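4.2 Listener responses to the comeback single

Participants heard the Femance single twice and then wrote freely about it. Of the 39 responses, most dealt with the vocal and few with the production.

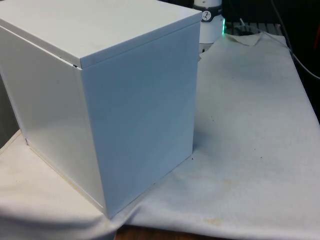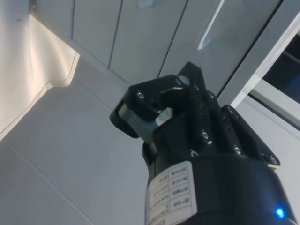
Figure 4. A white box with a lid, and a black gripper.

One respondent wrote that the chorus came in too early and that the older records had let the verses breathe — a complaint we also met in the December interviews. Listeners who owned the debut album were harder on the new song than those who did not. Streaming-only listeners rarely mentioned earlier work, and four of them took the singer for a new artist.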